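Stone Floors and Loose Coverings: Periodic Inspection Checklist with Comments
Utbridge House, ground floor and lower corridor
Ohemaa Quansah, August 17, 2020

Scope

This checklist covers the tiled stone floors on the ground floor, the lower corridor and the garden lobby, together with all mats, rugs and runners laid on them. It does not cover the timber stair, the carpeted offices or the external paving, which are on separate sheets. The marks used are S (satisfactory), A (attention needed, floor can stay in use) and U (unsatisfactory, area closed or covering lifted until put right). An item marked N was not looked at on this visit and carries over.

The previous sheet was still using the old room numbers. Room names are now used throughout. Where an old number appears on a wall plate it has been left alone.

1. Tile surface

1.1 Cracked or broken tiles. A
Two cracked tiles in the lower corridor, both at the foot of the ramp. Cracks are hairline and flush. No movement under foot load. Mark with pencil on the skirting and check again in September. If either side lifts, go to U.

1.2 Loose or hollow tiles. A
Tap test carried out with a wooden mallet handle in a grid across each room. One hollow tile in the garden lobby, second row from the outer door. It does not rock. The joint around it is open on one side and will let water in from wet shoes. Rake out and regrout before the weather turns.

1.3 Lipping between tiles. S
Checked with a straight edge and feeler gauge. The worst joint is in the front hall, where the floor was patched after the radiator pipe was moved. It is within the limit set in our floor standard. Trolleys catch on it slightly. No action, but do not let anyone grind the edge, as was proposed last year. The stone is soft and the ground strip would hold dirt.

1.4 Surface wear and polish. A
The walking line from the front door to the counter is noticeably smoother than the tiles on either side. See 3.2 for the slip readings. Wear is not in itself a defect.

1.5 Staining. S
Rust marks by the umbrella stand, old. Tannin mark in the garden lobby from a plant pot, old. Neither affects grip. Acid cleaners must not be used on either mark.

2. Joints and edges

2.1 Grout condition. A
Sound in the front hall. Sandy in the lower corridor for a length of 96 cm along the north wall. It can be scraped out with a thumbnail. The cause is probably the mop bucket being parked and emptied there. Move the bucket station to the sluice room and regrout.

2.2 Movement joints. S
Sealant is still flexible. One short length by the counter has come away from the tile and should be cut out and replaced at the next works visit.

2.3 Thresholds. U
The metal strip between the lower corridor and the store has lost a screw and stands proud at one end. Strip removed on the day and the gap filled temporarily. A new strip is needed, fixed with countersunk screws. Adhesive alone has been tried on this doorway and failed.

2.4 Skirting junction. S

3. Slip resistance

3.1 Method. Readings taken with the pendulum, dry and wet, in three directions at each position. The slider was conditioned before use and again after lunch. The instrument was checked against the reference surface at the start and at the end, with no drift to report. There are 17 positions on the floor plan held in the office. Keep to the same positions so that results can be compared.

3.2 Results. A
All dry readings satisfactory. Wet readings satisfactory except on the walking line in the front hall (see 1.4), where two positions fell in the middle band. The same two positions were in the middle band last time and have not fallen further. Continue with the wet weather matting. If either position drops into the lower band, the tile should be treated or the route covered permanently.

3.3 Cleaning residue. A
A white cloth wiped across the lower corridor came up grey and slightly greasy. The detergent is being dosed by eye. The dosing cap was found in the cupboard, unused. Refit it. Rinse the corridor twice with clean water and repeat the wipe test before taking any more pendulum readings there.

4. Mats, rugs and runners

4.1 General. Each covering is to lie flat on the tile, with no curled corner, no ruck and no frayed binding. Walk across it from each side at normal pace. Then push at each corner with the side of the shoe. If it slides, it fails, whatever the label says about the backing.

4.2 Position. A mat set at an angle to the room should be checked on all four sides, as people will approach it from more directions than a mat laid square to a wall. Corners that point into a walking route are the first to lift. Lay square where there is a choice.

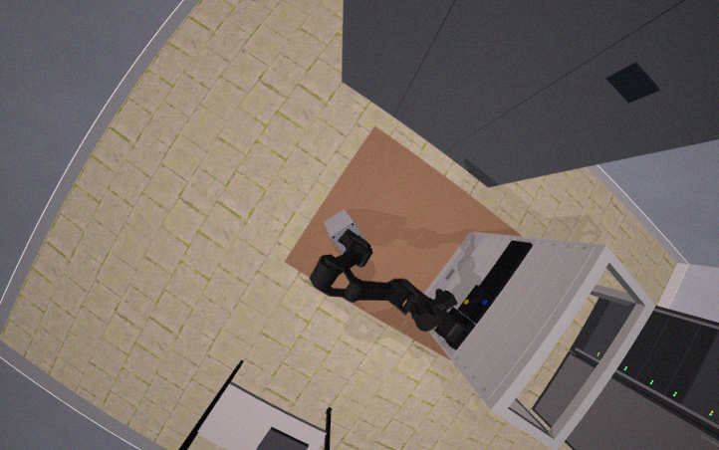 Orange-brown mat laid diagonally on beige stone tile, from high above.

4.3 Objects left on coverings. Nothing small or low is to be left standing on a mat in a route. Boxes, parcels and door wedges are all trip hazards, and pale objects are poorly seen in low light. Check at the time of inspection and again on leaving. Record what was found and where, even if it is moved at once.

4.4 Entrance matting, front door. S
Well fitted. Recess clean. The mat is 10 mm below the frame at the hinge side, within tolerance. Vacuumed on the day before the levels were taken.

4.5 Runner, lower corridor. U
The underlay has perished and is shedding crumbs on the tile. The runner slid under a light push. Runner rolled up and taken to the store. It may go back down only with new underlay, trimmed 2 cm short of the edge on every side. The crumbs bond to the stone if they are left, so lift them with a plastic scraper and warm water.

4.6 Rug, waiting room. A
One corner has a slight curl. Turned and weighted overnight. If it has not gone flat by the next visit, fit a corner gripper pad. Double-sided tape must not be used on stone. It left marks in the waiting room that took two attempts to shift.

4.7 Wet weather mats, front hall. A
Four held, three in good order. The fourth has a split rubber edge and has been withdrawn. Berchtold have been asked to quote for a like-for-like replacement in the darker colour. The mats should go down before the first visitors arrive and come up to dry each evening. Leaving them down overnight traps water against the tile and is the likely cause of the bloom noted on the last sheet.

4.8 Colour contrast. S
Coverings should be easily told apart from the floor, but without a strong pattern that could be read as a step. All present coverings pass. The striped runner offered for the garden lobby was refused on this ground.

5. Drainage and water

5.1 Garden lobby gully. S
Grate lifted, leaves removed, trap flushed. Grate seated properly afterwards.

5.2 Leaks and drips. A
Slow drip from the isolating valve behind the counter. Tray placed beneath. Reported to the plumber under job 352. The tray is to be emptied daily until the valve is changed, and the floor in front of it kept dry.

5.3 Condensation. N
Not assessed. The corridor was too warm and dry for a useful result. Carry over to the winter sheet.

6. Lighting over floors

6.1 Light level at floor. S
Measured with the meter on the tile, sensor upwards, blinds open and then closed. The lowest level was at the bottom of the ramp and is acceptable.

6.2 Glare. A
Low sun through the garden door gives a strong reflection from the tiles in the late afternoon and hides the edge of the step. The existing edge strip does not show up against it. A matt strip in a darker shade is recommended. Ornel supply one that can be screwed down, and a sample is in the office drawer.

6.3 Failed lamps. A
One out in the lower corridor. Replaced on the day.

7. Signs and barriers

7.1 Wet floor signs. A
Six held. Two have broken hinges and fall over when a door is opened nearby. Scrap both. Signs are to be put out before mopping starts and taken in once the floor is dry. A sign that is left out all day stops being read.

7.2 Barriers. S

8. Records

8.1 Slip and trip reports since the last sheet. Two, both in the front hall, both in rain. No injury in either case. In the second the wet weather mats had not been put down. The opening-up list now includes them.

8.2 Cleaning log. A
Filled in, but the product column is blank on most pages. The product must be named. Entries reading "usual" are not accepted.

8.3 Training. S
Both new cleaners have been shown the dosing cap, the two-bucket method and the mat drying rack. Signed sheets in the folder.

Actions carried forward

Threshold strip, store doorway: replace. Urgent.
Runner, lower corridor: new underlay before it is put back. Urgent.
Hollow tile, garden lobby: regrout one side. September.
Grout, north wall of lower corridor: rake out and renew. September.
Cracked tiles at ramp: look again in September, no works at present.
Sealant by counter: with next works visit.
Valve behind counter: plumber, job open.
Wet weather mat: await quotation.
Step edge strip, garden door: fit sample and view in late afternoon sun.
Wet floor signs: buy two.

The urnenetti sheet (Urnenetti is the shared maintenance log, tab "Floors") has been updated with everything above except the pendulum figures, which are kept on paper with the floor plan. Comments on this checklist should be added in the log against the item number and not written on the printed copy.

Utbridge House Buildings Office | Contact the office | © 2020 Utbridge House | Back to top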